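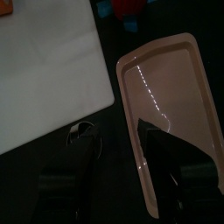 Not in my lifetime, was the word from the bunk over mine, and then a long yawn, and then: it can't even do a sandwich. You watch. Give it 50 years and it still can't do a sandwich.

4 min read

I was watching. White cutting board, pink tray, black counter. Night shift in the galley at Rarnura and the two of us were meant to be asleep, but the little screen on the wall was on and neither of us wanted to get up and kill it.

The job was simple. Put away the tray. That was the whole order, I'd typed it myself before lights out. Put away the tray, wipe the board, done by breakfast. A kid of 8 does it with one sock on.

Flena went slow. Flena always went slow - the people at Buvanum said slow was safe and safe was the selling point. Forward a little. Stop. Think. Back. My coffee would of gone cold twice.

"It's stuck on the shine," the bunk said.

"It's not stuck."

"It thinks the shine is a thing. It wants to pick up the shine."

Maybe so. Light on the plastic, a crooked line of it. I've grabbed at dumber stuff at that hour.

Then it closed on the rim. First try. I sat up so fast I hit my head. Tray up, tilting, tilting more, and I said no no no out loud to a wall - and it leveled off. Carried it over to the rack like soup. Set it down. One corner hung out over nothing.

"Well?" I said.

"Corner's hanging."

"It's on the rack!"

"Corner's hanging. Would you leave it like that?"

I would. I had, Friday. Didn't say so.

It went back for the board. Found the cloth, lost the cloth, found it again. Wiped one strip down the middle, very clean, the same strip over and over, edges never touched. Up to 1000 passes if I'd let it, I think. Nobody had told it what done looks like. I'd typed wipe. I hadn't typed all of it.

So I got up. Floor freezing. Walked down the hall past the Wei lockers in my socks, and it heard me and stopped dead, arm up, cloth dripping. We stood there. I pushed the tray in with one finger. Took the cloth and did the edges, took me no time at all, and hung it up.

The arm waited till I was clear of teh line. Then it reached over and very slowly nudged the tray. Same spot I'd pushed. It was already in. It nudged it anyway.

Back in the bunk I pulled the blanket up.

"You did it for him," the voice said.

"I did the edges."

"61 cents of work and you got out of bed for it."

"Go to sleep."

Screen still on. It had gotten the cloth down off the hook again.

Comments (3)

galleyrat: the corner hanging lol. mine at work does that with every single bin

no_sleep_june: wait who is in the top bunk?? is there a part 2

tinspoon: Liked it. I'd take the one clean strip, my roommate doesn't even do that

Contact | © Night Galley Stories | Back to top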